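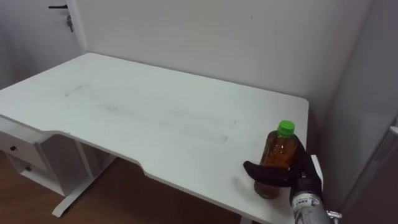 Ute Seidel asked under our last post whether a five-fingered hand is worth the added wiring when a plain two-jaw gripper can hold a bottle just as well. The question is a fair one, and the Skatbridge handling group will answer it in this thread with the results of our February comparison.

Two end tools were compared on the same arm. The first was the Illow hand, with black articulated fingers. The second was the Variment parallel gripper, which our laboratory has used for most of its earlier work. Each tool was assigned 100 grasps of a capped, filled drink bottle.

A grasp was counted as complete only when the bottle had been lifted from the desk, carried to the refrigerator and released standing upright. Bottles that tipped after release were recorded as failures, even when the carry itself had been steady.

Both tools performed well at the desk. The parallel gripper closed faster and needed less tuning. Its weakness appeared during the carry, when the bottle tended to rotate between the jaws if the wrist turned quickly. Lowering the wrist speed by 30 percent removed most of this rotation and made every cycle longer.

The Illow hand required more preparation. Finger closing order had to be set by hand, and the default order pushed the bottle away before the thumb arrived. Pavithra Sundaram rewrote the sequence so that the thumb moves first. The revised sequence was used for all of the counted grasps.

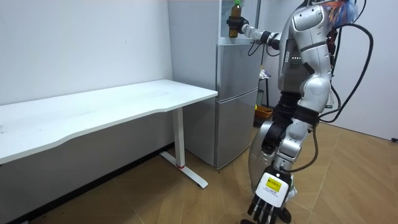 Sombat Suwannarat wrote to ask whether grip force had been held equal between the two tools, as a comparison without matched force would say little about finger shape. Force was matched at the start of each block and checked again after every 5 grasps. We did not attempt to match contact area, and the report says so.

On cameras: the head camera alone was sufficient for locating the bottle on the desk. It was less dependable at the refrigerator, where the forearm often blocked the view of the shelf at the moment of release. Adding the fixed room camera to the controller's input reduced placement errors for both tools.

Combining the two views introduced a small delay. Natália Vlček measured it and found it acceptable at our working speeds. Groups that run faster arms should repeat the measurement on their own equipment.

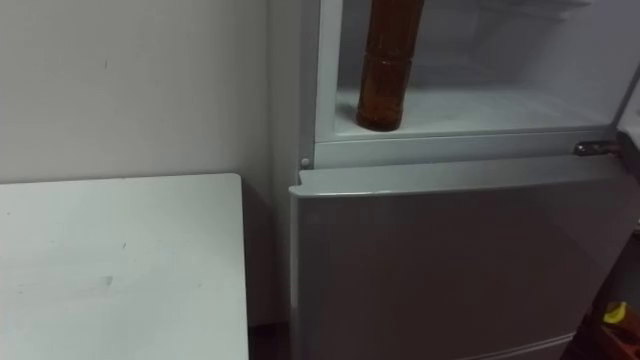

Release proved to be the most demanding step for the Illow hand. When all fingers opened together, the last one to leave sometimes dragged the base of the bottle. Opening the thumb last corrected the fault in most cases. The parallel gripper did not show this problem.

Our present recommendation is to keep the parallel gripper for short transfers at low wrist speed, and to use the Illow hand where the wrist must turn during the carry. These findings apply to rigid and semi-rigid bottles only. Soft pouches and cartons have not been tested.

The full report and grasp log may be requested from the Skatbridge office. Requests for the controller settings should be addressed to Sunee Chaimongkol and should state the arm model in use.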